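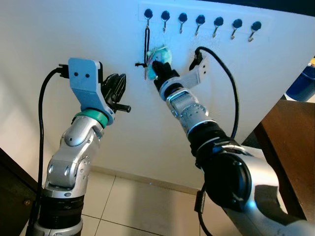
Throw out the bad ones, a reader wrote after my last column, because a machine that learns by copying will copy the mistakes too. The reader had been through a summer of sorting demonstrations at a firm called Sturnow and was tired of looking at fumbles. I understand the feeling. I still think the advice is wrong, or at least that it gets followed much too far.

Take hanging up keys. We have been recording that task since August, two arms and a strip of seven hooks on a white wall. A person steers the arms, the arms carry the keys to a hook, and the whole run is saved, video and joint positions together. At last count we had 727 runs. Of those, 538 passed the filter we were using then, which kept a run only if the keys went onto the hook on the first approach and the arm never backed up.

The model trained on the 538 was a pleasure to watch for as long as nothing went wrong. When the ring landed a little low, it kept pushing into the wall. It had never been shown an arm that missed, pulled back and came in again from higher up. All of that had been in the runs we set aside.

So we put them back, except for the ones where the operator had stopped paying attention or the recording had dropped out. The new model was slower and less tidy, and it hung up more keys. I don't offer this as proof of anything beyond keys. Janssen, our name for the older of our two test setups, has a loose wrist, and some of the difference may come from that.

What bothers me is how the word "clean" is used. A run with a pause in it is called dirty. A run where the keys swing and the operator waits for them to settle is called dirty. But keys do swing, and waiting is the right thing to do. If you cut every pause, you teach the machine that waiting never happens. The filter was written by someone at a desk – me, in this case – and it measured what was easy to measure.

There is a real cost on the other side, and the reader is right about that. Some mistakes teach nothing. An operator who squeezes too hard and drops the keys four times in a row has given you four drops and no recovery. We cut those. The rule we use now is short: keep the run if it ends with the keys on the hook, whatever happened on the way, and look by hand at anything that took more than roughly 2 minutes.

The looking by hand is the part people want to skip. Traveo, the labeling program we use, will sort runs by length and smoothness and give each one a score, and it is tempting to draw a line at some score and go home. I did that for weeks. Then I sat down and watched a stack of low scorers from beginning to end, and a good share of them were careful work by operators who happened to be slow.

That touches on something else. Operators know what gets kept. When we kept only fast, smooth runs, they began setting things up so the runs would be fast and smooth. The keys were laid down facing the same way each time. The hook with the easiest reach got used the most. None of them was cheating. They were giving us what we paid for. Boter, the next project on our list, involves folded towels, and I expect the same thing will happen there unless we say on the first morning that a second try is fine.

I would ask anyone who collects this kind of material to save everything, at least until the first model has been tested. Disk space is cheap next to an afternoon of two people's time. Mark the fumbles, write down why you think they happened, and decide later. We nearly deleted ours in the second week to make room on a drive.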